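3.2 Garment layout before folding

Trousers accounted for 94 of the 500 garments in the Drirkmont set. Each pair was laid on a plain beige surface, with patterned paper on the surrounding walls, and its starting state was noted before any folding began. Following Vik and Kermani, we treated the waist and the legs as separate regions - a garment may lie flat at one end and remain bunched at the other.

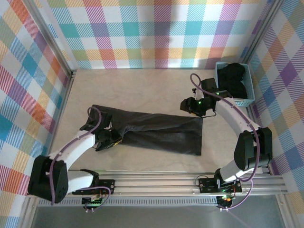 Figure 4. Dark trousers lying across the work surface, with the fabric bunched and folded toward the left.

Garments in this mixed state were the hardest to classify. Two raters scored each region on the Galton scale and settled differences by discussion. Dark, matte fabrics called for closer viewing, as shallow creases were easily missed. Wrinkles alone did not lower a score; only fabric folded over itself was counted as a defect in layout.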